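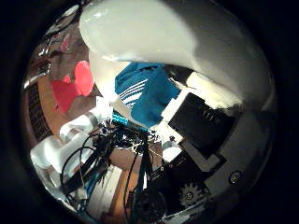 4.2 Garments at rest

Most research on laundry begins at the basket and ends at the drawer, and so misses the place where clothes in shared buildings spend much of their time: on top of something else. We call this condition resting. A resting garment has left the body or the dryer, has arrived on a surface meant for other work, and has acquired neighbors. The striped blue fabric in Figure 1 would be a typical entry. It has wires and electronic parts for company, with a brown wooden surface nearby and something bright red and rounded on top of a deeper red block. Our coders were asked to record cloth of this kind under three headings (what it is, what it lies among, what it might be waiting for), and they agreed readily on the second. On the first they split between "shirt" and "cloth," a disagreement we have kept in the data. The third heading produced the longest arguments of the project and was eventually made optional.

Figure 1. Blue fabric with white stripes, with mixed neighbors. Coded as "textile, garment uncertain."

The difficulty with the first heading deserves a little more attention than it usually gets. A shirt on a hanger announces itself. A shirt that has been put down has hidden its collar, swallowed its sleeves, and turned into a quantity of fabric. Stripes help less than one would hope. They show which way the cloth is running and where it has been folded or bent, but they are as happy on a dish towel as on a rugby jersey. Evangelista, who did the first pass of coding, proposed that any textile with visible stitching be called a garment. This lasted until he met his first pillowcase. We settled on a rule that a textile is a garment only if a coder can name the part of the body it goes on and point to the evidence, and that otherwise it stays a textile and keeps its dignity.

The full inventory holds 2,900 entries, gathered in workrooms, kitchens, and hallways of shared buildings in Kurnville between one February and the next. Of these, 300 were textiles of one kind or another. The target had been 3,000 entries, and the shortfall is explained almost entirely by the Umali Street building, whose residents tidied up before every visit. We had asked them not to. They said they understood, and tidied up.

Neighbors were more rewarding. We had expected resting textiles to collect near other textiles, following the old household belief that a chair with one sweater on it will soon have more. The belief holds for chairs. On tables and benches, cloth kept much more varied company: tools, cords, mail, cups, the lids of things whose bottoms were elsewhere. Cords were the neighbor most often named in the comments field, usually with some irritation. A cord and a sleeve left near each other make poor separate entries, and Abella's notes contain a small essay on the question of whether a cuff with a cable through it is one object or two. (Two, under our protocol. She remains opposed.)

Home Issues Authors Submit Contact

Color was recorded in plain words, with no chart. Majali argued for a chart and was shown the budget. In practice plain words did well enough for strong colors and badly for the large family of grays and beiges to which most household cloth retires in later life. Blue was the easiest color to agree on and the hardest to use, being so common that it separated almost nothing from anything else. A red object, on the other hand, nearly always got a line of its own, even when the coder had no idea what it was. Several entries read simply "red thing, rounded," and we have come to think of these as among the more truthful records in the set.

4.3 What cloth is put down for

The optional third heading was filled in for fewer entries than the others, and by the more opinionated coders, so what follows should be read with both facts in mind. From the residents' own accounts we drew up 6 purposes for which cloth is put down in a workroom: to dry, to be dealt with later, to protect a surface, to cover something, to wipe something, and to mark a place as taken. The second swallowed most of the others within a week. A towel set out to protect a bench is, by Friday, a towel to be dealt with later, and the residents we spoke to saw no contradiction in this. Saludo suggested "later" be treated as a location, like a shelf. We tried it in one building and it improved agreement between coders, which was a little worrying.

Purpose could not be read from the position of the cloth alone. Draping looks deliberate and often isn't. A shirt thrown at a chair from across a room may land in folds that a window dresser would be glad of, while a cloth carefully laid over a sewing machine against dust can look like the result of a minor accident. Coders who guessed at purpose from the folds were right no more often than those who guessed from the room. For this reason we advise against inferring care, neglect, or haste from any single entry, including the one shown here. The person who put it down may have had an excellent plan.

What did carry information was the surface. Wooden tops drew cloth of every kind, and residents described wood as a place where things could be put "for a minute." Metal shelving was treated as storage, and clothes left there were folded or at least apologized for. Residents also avoided vents and grilles, with the exception of those who used them for socks.

4.4 The putting-away trials

In two buildings we followed the inventory with a simple request: put away whatever on this surface does not belong on it. Katona ran these sessions and recorded the order in which objects left. Textiles tended to go early. They are light, they forgive being grabbed, and lifting them gives an immediate sense of achievement, as half the table seems to come up with them. They also tended not to go very far. A shirt removed from a bench was commonly set on the nearest chair, where it joined the sweater already mentioned, and the participant returned to the bench with every sign of satisfaction.

Small hard objects left last, if they left. Participants would pick one up, turn it over, and put it back a few inches from where it had been, sometimes more neatly. Asked why, one said that it looked important. Another, in the Borkura building, had kept a red plastic cap on the worktable through two changes of roommate on the grounds that somebody must know what it was for. We entered the reply under purpose, as "to be dealt with later."

The limits of the trials are plain. Participants knew they were being watched, the surfaces were chosen by us, and Plaster, the spreadsheet tool used for the session logs, sorted "shirt?" and "shirt" into different families for the first month. Corrected logs are used throughout this section. The uncorrected ones have been put aside on a shelf in the project office, under a towel.

Search this journal Enter keywords Go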